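Zakville Lantern Walk: Your Questions

When does it start?
Saturday at dusk, from the library steps. Come early if you can, the singing beforehand is lovely!

Do I need to bring a lantern?
Bring one if you have one! Otherwise we have 100 paper ones to hand out, and Leonie Prendergast will help little ones decorate theirs.

Are real candles okay?
Only for adults, and only in glass. Kids get battery lights (they glow beautifully).

How long is the route?
Two miles, down Tawhiri Street to the pond and back. Strollers do fine.
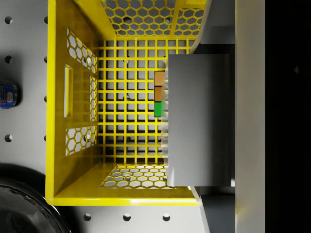
Last updated: October

What if it rains?
We walk anyway! If there's lightning, we'll sing in the library lobby.

Can my group perform?
Yes please! Write to Corey Tuhiwai. Each group gets 20 minutes at the pond.

Are dogs welcome?
On a leash, absolutely.

14 shares | 2 comments

Related
Winter Choir Sign-Up
Parking Near the Library
Flanell Hall Craft Night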